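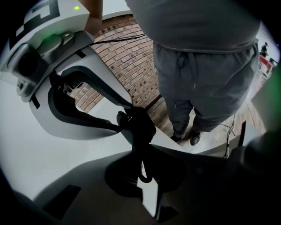
The white hand-held gripper at the Platari open day, with the brick wall behind.

Visit report: Platari open day, Plivadport
April 13, 2024

Our workshop in Zeddale is thinking of renting a kit for recording hand work, so I took the early train to Plivadport to see what Platari offers. The kit is a gripper which a person holds in the hand and uses in place of the fingers. The recordings are later used to teach a robot arm the same task. The company sells the kit, and since last July it also rents it, and this second offer was my reason to go.

The visit was planned in groups of 10, with 12 minutes for each group at the gripper. I found this too short. I could close the jaws a few times and pick up a sponge, and then it was the turn of the next visitor. The grip is comfortable, but I have small hands and I had to stretch my finger to reach well. They told me a smaller handle is coming – without a date.

I liked that the inner side of the black finger has ridges. On the device we tried before, from Pavliuk, the fingers were smooth and small parts slipped away often. I liked less the cables. They lie on the floor, and in our workshop people walk all the time with boxes in their arms. I asked for a version without cable and the answer was "maybe next year".

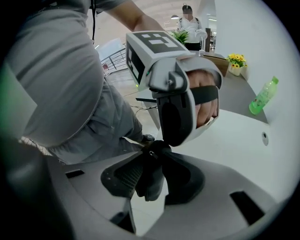 Gripper in use beside the counter: patterned marker cube on top, black strap across the hand.

The strap is a good idea for long work, I think. The patterned cube makes the device taller, and I would like to test it under our low shelves before we decide.

About the price: the rent is 419 per month for one gripper, with a deposit of 200. Training is by video call and included. Spare finger pads are paid separately, and for these I did not get a price list, only a promise to send it by mail.

I will ask for one month of rent, for one gripper only, and write again when we have used it on our own tables.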